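Kitchen manipulation software, progress report for June
Prepared for Dovatico by Euan McIver, Lirnbridge

Work this month went into the planner and the perception module. I am less confident in the second than our last report was.
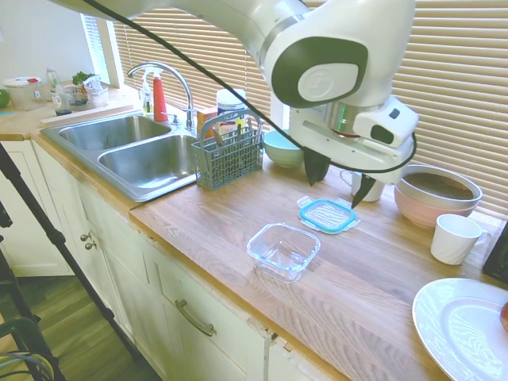

Perception still has trouble with clear objects. Arnis, our depth cleanup tool, scored well on the 400 test images, but those were mostly single items on a plain table. A counter in use is harder. A clear glass container sits beside its own clear lid, and the blue rim is the only part of that lid I would expect the software to outline well. Majdi Khoury thinks more training data will fix it. I doubt that, and I have asked him to test against the older edge-based method before we label another 1000 images.

The planner is in better shape. It now replans when a grasp pose is rejected, where it used to stop and wait for an operator.
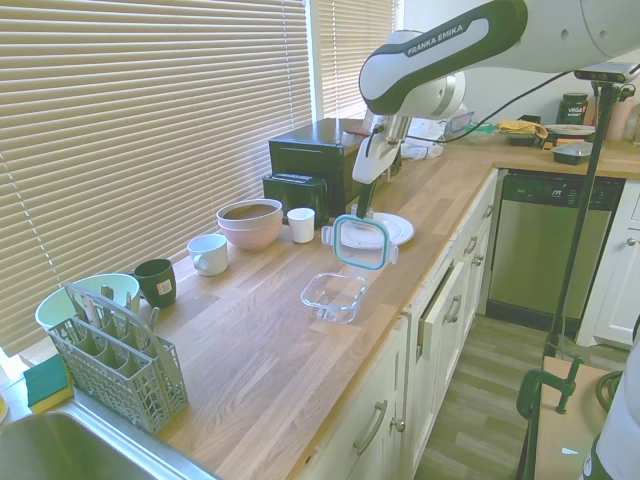

What it does not do is check whether the new pose makes sense for the next step. Two of the bugs opened this month come from that gap — the arm picks a grip it can reach, then has no clean way to set the object down. The Ghanem simulator did not catch either one, and I would not lean on its pass rate when deciding on the next payment.

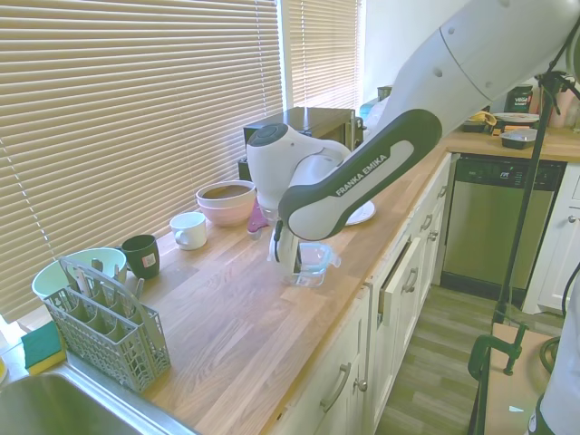 Arm with its fingers on the measuring cup, on the counter.

Next month: the edge-based comparison, a place check in the planner, and no new object types until both are done.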